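Notebook, Mikix door stack
16th November

Picked up where I left off with the door task, and most of the day went into the handoff between base planner and arm planner (again!). Whole thing is in sim, same house layout as before, the one where the bedroom with the red walls sits past the door. I moved us onto the new Rorkine planner build first thing, so if your numbers look different from mine, check your build before you come yell at me.

The plan for the run set was simple enough: drive up, find the lever, get the left gripper on it, turn, back off. I logged head view and wrist views on everything.
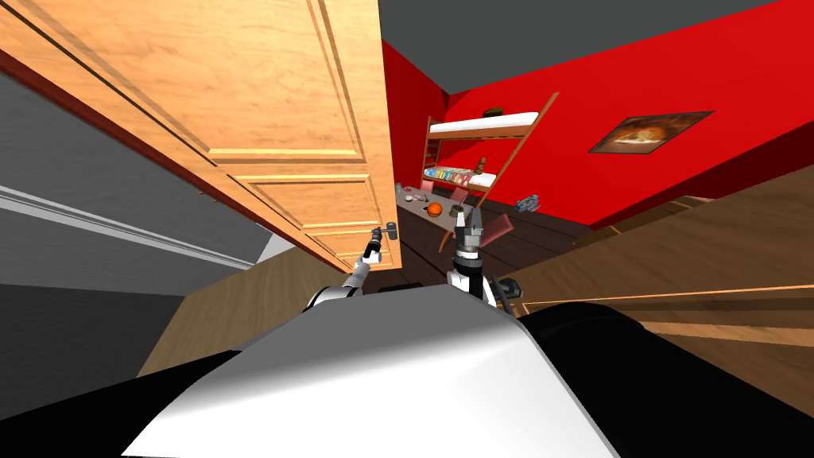 The base goal is the bit I keep fiddling with. The old code put the goal at a fixed offset from the hinge, which is fine for a closed door and pretty silly for one that's already part open, because the lever swings along with the slab and the goal stays put. I changed it so the goal hangs off the handle frame, and now the arm starts with much better elbow room. It's two lines of code and I spent a whole morning on it, oh well.

Side effect: the goal can now land somewhere the base can't reach, like up against a wall. I added a costmap check that slides it along the door normal until it's clear. Gives up after 7 tries and reports why, so at least we get a reason in the log instead of a silent timeout.

Next problem was perception. There's more than one paneled wooden door in view from the hallway, and the Ellico detector is happy to call every single one of them "door" with high confidence. Fair enough, they are doors! But the tracker was swapping IDs between them when the base rotated, and then the handle pose got attached to the wrong slab. I'm now matching on hinge axis plus the nearest red frame edge, and I hold the ID for 30 frames before letting it go.

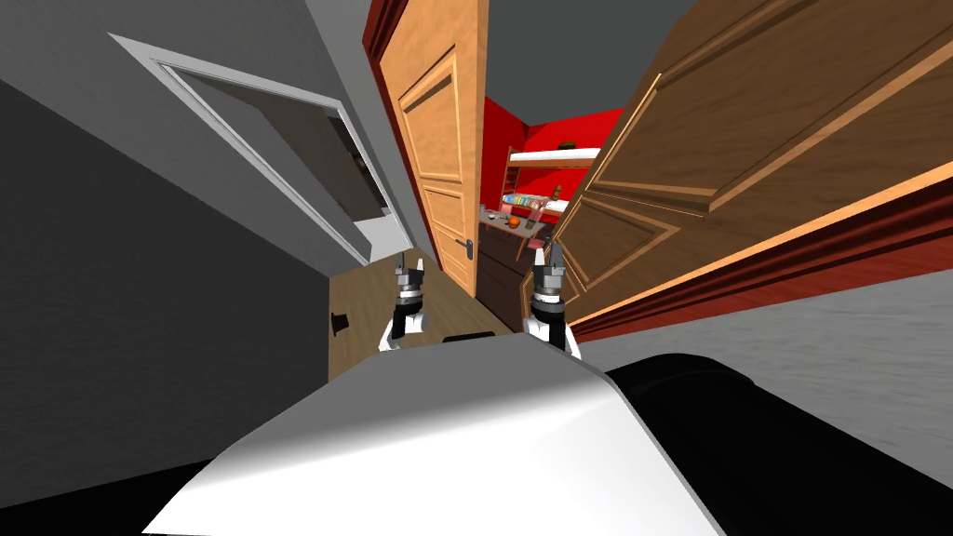
Wrist camera notes

Switched the handle refinement over to the wrist view once the palm gets close. The head view is okay for getting into the neighborhood, but our own grippers block too much of it at the end. Trouble is, the wrist view has its own bad moments. When the approach comes in tilted you get wood panels, gray background, a bit of door frame and no lever anywhere, and the refinement step was cheerfully fitting a cylinder to the panel molding. I put in a minimum depth step between the candidate and the surface behind it, so molding should get thrown out now.

I also wanted a "no handle seen" result to trigger a small search move with the wrist, and asked in the channel whether anyone minded.
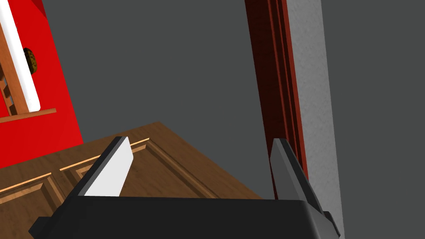
Reply from Ruiz-Ortega was that they'd sooner see it drop back to the last head-view estimate and re-approach, and that a wrist search near a door slab is asking for a collision unless the slab is in the planning scene as a moving body. Good point, and it isn't in there as one yet. So: fallback first, search move later, maybe January.

Then the grasp pose itself. I had the fingers closing across the lever with the palm square to the door, centered on the shaft between hub and end cap. The pregrasp sits straight out from the tip and then it's a plain Cartesian move in. I like this a lot better than the sampled grasps, which kept picking the backplate (a big flat plate, very tempting to a sampler I guess). Finger opening at pregrasp is just set to max for now. Controller runs at 200 Hz for the last stretch and drops to the normal rate everywhere else.
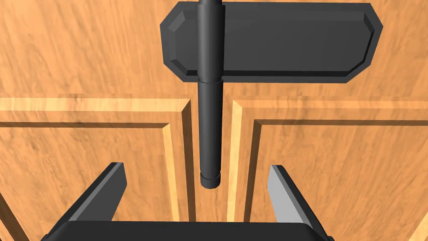

To do

- Put the door slab into the planning scene as a moving body, hinge and all
- Fallback to head-view estimate when the wrist sees no handle
- Rerun the set with the costmap check on, compare reasons for giving up
- Depth step threshold is hardcoded, move it to the config file
- Tracker: what happens when both doors leave the view and come back? Haven't tried
- Ask Rorkine side why the planner drops the goal tolerance when I replan mid-motion, seen it 2 times today

Branch is pushed, tests pass except the one for the old hinge offset, which I still have to delete.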